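Bench notebook – screen printing and bag sewing
Mar 3, 2022 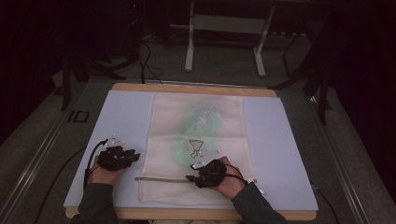 Cream drawstring bag on the board, green print with the little black goblet drawing under it.

Started the day still annoyed at the green ink. I mixed it again from scratch last night using the Nukden base instead of the Faviveo, and I wanted to get at least one proper pull done before the kettle was even on. The Nukden is a lot runnier. You can feel it through the squeegee right away, it just sort of slides off, and I had to back off the pressure or it would have gone everywhere. First pull on scrap was a puddle. Second was better. By the fifth I had the hang of it and stopped swearing.

Recipe as it stands, so I don't have to dig for it again: 456 g base, 78 g green pigment, and a small spoon of retarder. I know, I know, a spoon is not a unit. It's the blue plastic one in the pigment drawer and it lives there for this purpose, please don't stir coffee with it.

The see-through look is what the Vuvico people asked for and I think we're finally close. They want the cloth to show through the color, so no white underbase, and that means the cream fabric warms the green up quite a bit. On the white test cotton the same ink looks minty, almost toothpaste. On the cream it goes softer and a bit older looking, which I like a lot more! Note for anybody doing color matching: do it on the real cloth. I wasted a whole afternoon in the fall matching to white cotton and had to throw the lot.

Black line work is a separate screen, as before. I went up in mesh for it and the thin lines held much better. The old screen kept filling in where two lines meet and I was picking at it with a pin like a crazy person. If it starts to clog, don't scrub it. Wipe the back with a damp rag, do two pulls on newsprint, carry on. Scrubbing is how I lost the last stencil.

Registration: drifted on the second color again, always to the left, always by the same hair. I spent a good while blaming the hinge clamps and they were fine. The platen tape had lifted at one corner and the bags were creeping. New tape, fresh spray tack, problem gone. Check the tape FIRST next time.

Sewing side of things. The drawstring channel is still my least favorite part of this bag. The Naqvi pattern has you fold, press, fold again and stitch, and in theory that's lovely, but this cloth is loosely woven and it walks under the foot. I get a hem that looks dead straight while it's pinned and then ripples as soon as it comes off the machine. Things I tried today:

Longer stitch. Helped a little.

Less foot pressure. Helped more, although now the thick spots at the side seams skip if I'm going fast.

Walking foot. Best by a mile, but it's slow and so loud that I had to put headphones on.

Pressing with steam before the second fold. No difference that I could see, and the steam made the cloth shrink a touch on one side, so I'd leave that alone until we've done a proper wash test.

I'm going with walking foot plus the lighter pressure for the next batch. If it's too slow we can talk about sending the channels out, but I'd hate to, the quote was silly.

Cord: we're down to 236 meters on the tan. That sounds like a lot and it isn't, it disappears fast once you allow for the knots and the bits I cut wrong. I need to reorder before the batch and not halfway through it like last time, when half the bags went out with a cord that was a shade too pink. I also tried dipping the ends in fabric glue so they don't fray when you thread them. Works great, takes forever to dry. Tape around the end, thread it, cut the tape off – quicker, uglier, fine.

Cure notes. The heat press timer is lying to us again. I checked it against my phone and it beeps early, so anything that was pressed on "normal" last week might be undercured. I've pulled one bag from each stack for washing. If the green comes off on a wet white rag it goes back under the press, and if it still comes off after that, I'm going to cry a little and then reprint. Black seems okay. It usually is, it's a friendlier ink.

One thing I did try was pressing with a sheet of parchment against a sheet of the silicone stuff. Parchment leaves the print matte and the silicone gives it a slight shine. For this job matte, please. The shine makes the green look like a sticker.

Batch numbers for the file: Vuvico want 418 bags by May. I was planning to print flat panels before sewing, since it's so much easier to keep things square, but the panels shift when they're sewn and the picture ends up sitting a bit high on some of them. Printing on finished bags means a seam under the squeegee unless you slip a board inside. I cut a thin insert out of hardboard and rounded the corners with sandpaper, and it slides in okay if you're patient. Need two more the same size so one person can load while the other prints.

Still to do:
order cord, and more of the wide tape
wash test, warm and hot, both bases
reclaim the old black screen (it's behind the sink, sorry)
cut two more inserts
call about the press timer
write the green recipe on the actual tub

Leftover Nukden mix is in the tall tub with the dented lid. Stir it before you use it, it separates overnight.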